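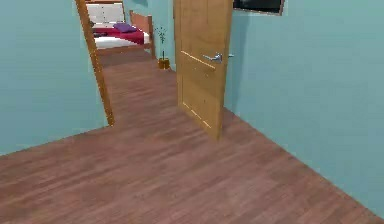 How much does an open interior door change the way sound carries along a hallway? Enough that leaving it out of a prediction gives speech levels at the far end that are too high, mainly in the bands that carry consonants.

Figure 1. Hallway with plank floor, plain painted walls and an open panelled door.

4.2 Effect of door position on speech levels

Earlier work on sound in dwellings has mostly treated the hallway as a plain duct joining two rooms. That is a fair model when all doors are shut. With one door open, the duct gains a side branch, and the leaf itself becomes a hard surface standing in the path of the sound. The two effects are hard to separate by measurement alone, so we treated them together and report the net change in level between the source room and the receiving point.

Dwellings in the Nondirier set were grouped by floor finish. Timber floors without rugs formed the larger group. Carpeted hallways were kept apart, as the carpet took up so much of the high-frequency energy that changes caused by the door could not be told from background noise. Hallways with a stair opening were left out of the set.

For each dwelling the door was placed in two positions, fully closed and open at a right angle to its frame. A third, half-open position was tried early on and dropped when repeat readings failed to agree. The source was set at seated mouth height in the centre of the room. Receiver height was the same throughout. In total 2,748 readings were taken, of which 946 came from timber-floored hallways with the door open. Readings made while a fridge or furnace fan was running were thrown out and repeated.

Levels were predicted with the Torkel ray model and checked against the older Sisay method, which assumes an even spread of sound through the whole space. The Sisay method does poorly in long, narrow hallways, a point first raised by Nigatu in her thesis on rental flats. Our results agree with hers. The error grew with distance from the source and was worst where both walls were bare plaster or painted board.

The Torkel model did better, with one exception. Above 2,000 Hz it overstated the level behind the door leaf, most likely because the leaf was entered as a flat panel. Recessed panels and grooves scatter some of this energy, and the model has no term for it. Raising the scattering value for the leaf brought the predictions closer to the measured levels, but the value that worked best in one dwelling did not always suit the next. We have kept the default value in Table 3 and list the adjusted results separately.

Gaps under closed doors are dealt with in Section 4.3.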